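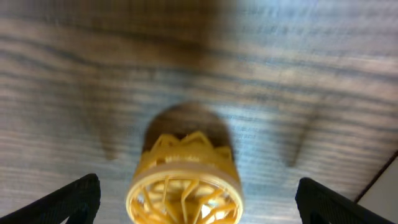 The Table That Stayed in the Middle of the Room

Magazine > At Home > Rooms We Love

By Kiều Lại

Print this article | E-mail to a friend

The first thing Hằng Đỗ does when you come into her house in Pruswood is move something along the table so you'll have a place to put your elbows. She doesn't clear it, exactly. Things get nudged, a stack of mail goes under a bowl, the bowl goes a little closer to the wall, and before long you have a cup in front of you and you're tracing the grain with your finger, as I gather most of her visitors end up doing.

It is a very good grain for tracing. The bands run along the top in long, slightly wavy lines, tan next to dark brown, with pale gray-white in between and here and there a gray that has gone nearly blue. I grew up with a kitchen table that was one flat color from end to end (my mother kept a plastic cloth over it besides), and I had forgotten, or never knew, how much there is to look at in a piece of wood when you're supposed to be listening to somebody.

Hằng bought the table from a man in Garkton who was emptying his late aunt's dining room. She paid $249 for it, which she thought was a lot then, and drove it home in a borrowed van with her brother-in-law, Khôi Huỳnh, sitting in the back holding on to the legs. It would not go through the front door. It would not go through the back door either until the door itself came off, and by then it was dark and everyone was hungry, so they set the table down in the middle of the room and ate noodles at it. The plan was to push it up against the window in the morning.

"I walked around it in the morning with my coffee," she says, "and I thought, well, I like walking around it."

So it has stayed put, and the rest of the house has had to make its arrangements. The sofa moved. The bookcase went upstairs. Khôi, who has opinions about furniture, still says it would look better by the window, and he says so every New Year, and then he sits down in the same chair he always sits in and doesn't get up until the fruit is gone.

What lives on a table

I came to Pruswood meaning to write about the house, which has a nice porch and a kitchen that Hằng painted herself in July, during a heat wave, with all the windows open and the radio on. But we never got much farther than the table. That was partly the weather and partly the sesame cookies, and mostly that the things on it kept turning into conversations.

Take the yellow piece. It's a warm mustard color and open all the way through, a sort of cylinder made of thin struts, with a ragged zigzag crown at one end like a star somebody has pulled up by its points. There's a smooth cream ring around the other end, and across the opening the struts run in toward one another the way spokes do. Light goes straight through it. I picked it up without asking, which is a bad habit of mine, and Hằng laughed and said everybody does, and that I should try looking at the lamp through it. I did. I'd recommend it.

She likes to have at least one yellow thing out at all times. "The wood is quiet," she says. "It can hold up something loud." When her friend Nhàn Mai comes over from Sikum, the loud thing is usually a plate of mangoes. In winter it might be a scarf that someone has taken off and left there, and Hằng has been known to leave it there for a week if the color is right.

She has a few ideas about this that I have since tried at home. She keeps the tall things away from the corners, where sleeves find them. She puts dark things down on the dark stretches of the grain when she wants them to disappear for a while, and on the pale parts when she's tired of losing them (the car keys have been promoted to the pale end permanently). And she never lines anything up. A row, she says, makes her feel as if she's about to be asked for money.

Looking after the top

Nobody in the family had ever owned a big wooden table before, and the early days were hard on it. There was a candle. There was a pot of soup that Khôi put down for only a second. Hằng took her worries to Niilo Karppinen, who repairs furniture in a long shed behind the feed store in Garkton, and who drove over, had a look, drank two cups of tea and told her to leave it alone.

"People want to sand everything," Niilo told me when I called him up. "They see a mark and they get out the sander, and then they have a clean table that looks like it came out of a waiting room. Wipe it. Dry it. Put a little wax on when it feels thirsty. You'll know by your hand."

Hằng uses Dewan wax, because it was the tin Niilo had in his truck that day and she has seen no reason to change. She puts it on with an old T-shirt, working along the grain, and goes and does something else for the afternoon. She likes the job. She puts it off, as one does, and then she likes it.

It was getting late when I finally stood up to go, and Nhàn had come in by then with a bag of groceries and nowhere to set it. There was some nudging. The yellow piece traveled down toward the keys, the cookies came back toward me, and the bag went down in the space between. I took my coat off again.

E-mail this article | Print this article

Reader comments

porchlight_jo: We have a table in the middle of the room too, and my husband bumps his hip on it every single morning. Eleven years! It isn't moving.

M. in Sikum: Lovely piece. I would have liked to see the kitchen as well, what color did she paint it?

Dovetail: Mr. Karppinen is right about sanding. I took the top off my grandmother's sideboard and have been sorry ever since. Go along the grain with the wax and use less than you think.

tansy430: Looked at my lamp through a colander after reading this. Pretty good.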